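Filed under: Workshop Rules & Standards

By Somkiat Mahawong
Feb 1, 2018

Good morning, friends! Several of you have been asking how we came up with the written rules for tabletop handling work at Ellery, so pour yourself something warm and settle in, because I've never managed to tell a story quickly.

When we started, the whole rule book was one sheet taped up at Grollberg, and it had 4 lines on it. Keep hands out of the work area while the arm has power. Know where the stop button is. Say out loud when you're starting. Clean up. I still love that sheet, and I'd still hand it to anyone on their first morning.

What it left out was the things on the table. So the first page we added was about setup – what goes out, where it sits, and who has the say on changing it once a run has begun (the person at the stop button, always, even if that's the newest person in the building).

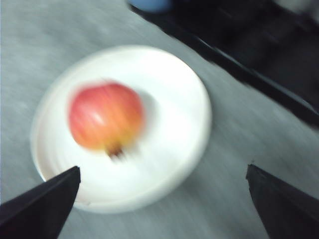
Vol. 2, No. 4

I'll be the first to admit the setup page got long. My friends over at Pasach read it and asked very kindly whether we were planning a wedding. But I'd seen too many runs where one person thought the fruit belonged on the plate and the next person thought it belonged beside it, and both wrote "as usual" in the log. "As usual" is now banned from our logs, and I'm a little proud of that one!

Next comes speed. Our rule is that a new task gets run slowly first, all the way through, with a person watching and doing nothing else. No phone, no typing up notes, no chatting with me (I'm the worst offender). Only after that do we let it go at working pace, and if anything in the layout changes, back to slow we go.

People grumble about this. I grumbled about it too, back in August, when we were trying to finish up for Darcombe and every slow pass felt like an hour of my life.

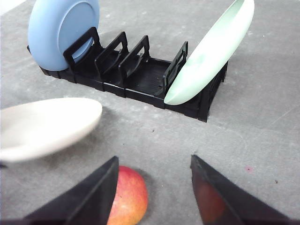

But then you find a gripper opening a little wider than you'd planned for, and you find it at a crawl with someone's hand by the button, and you stop grumbling. The slow pass stays in the rules, and I'd argue for it in front of anyone who wanted to take it out.

One more habit that goes with it: stop before you reach in. Even to nudge one plate over a slot. Even if the arm looks parked. An arm standing still may just be waiting for its next instruction, and you can't tell the difference by looking. 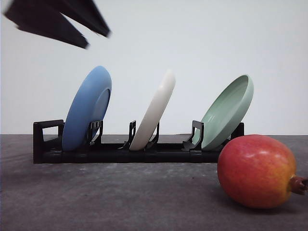

Clearance is the rule I get the most mail about, so let me try to put it plainly. We plan the path for the tallest thing on the table and leave room above that, even when the arm is only going for something low. With plates standing on edge in a rack, it's the rims you plan for, because they rise well past the clips, and open fingers need more room than closed ones. The same goes for anything lying close by, like a big mango right up against the end of the rack. Write it on the setup page and plan around it as if it were part of the rack.

The full set of rules is 2,785 words now, which I know is a lot next to that first little sheet. I'm trimming it this winter, and if you've got a rule at your own shop that people follow without being nagged, please send it my way – I'd dearly love to borrow it.

Comments

bench_and_bolt: We banned "same as last time" for the same reason. Took a while to stick.

Marguerite T.: Could you post the setup page by itself? I'd like to show it to our evening crew.

oldlathe90: The slow pass has my vote. Do you repeat it after changing just the fingers, or only when the table layout changes?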